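Evaluation of the Waleleo Retail Handling Kit
Emiliano Montecinos
Project report, 2025-02-14

1. Purpose
The Waleleo kit is sold to small shops that want to automate shelf restocking. It consists of a two-finger gripper, a wrist camera and a license for the Jin control software. Our department rented one in December for 230 dollars a month. The project was to decide whether the kit is worth buying for the Staston teaching lab, where the alternative is the Oltgate gripper already in the cupboard.

2. Setup
Mounting the gripper took one afternoon. The manual covers the wiring well but skips the camera calibration, which had to be worked out from the sample files. Test goods were ordinary packaged groceries: wrapped sandwiches, biscuit boxes and small cartons. Trays and clear acrylic display stands were used as the pick and place locations.
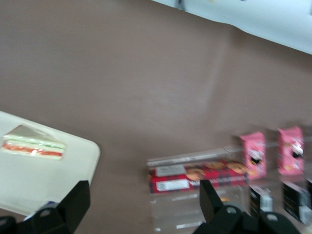

Each run was started from the Jin console with the same speed setting. A pick counted as good if the item left its support and was still held after the arm stopped.

3. Results
Out of 300 attempts, 117 were made on film-wrapped items and the rest on boxes. Boxes gave little trouble. Film was harder - the fingers slid along it when the grip force was set low, and the default force dented the bread. The software has one force value for the whole session, so mixed goods need a compromise.

Motion blur in the wrist view was a second problem. Labels could not be read during fast moves, and the arm had to pause before each detection. This added nearly two seconds per pick.

4. Cost
The purchase price quoted to us is 2550 dollars, without spare finger pads. The Oltgate unit has no camera but allows the force to be set per item.

5. Recommendation
Extend the rental by one term and repeat the film tests with softer pads - purchase should wait until those results are in.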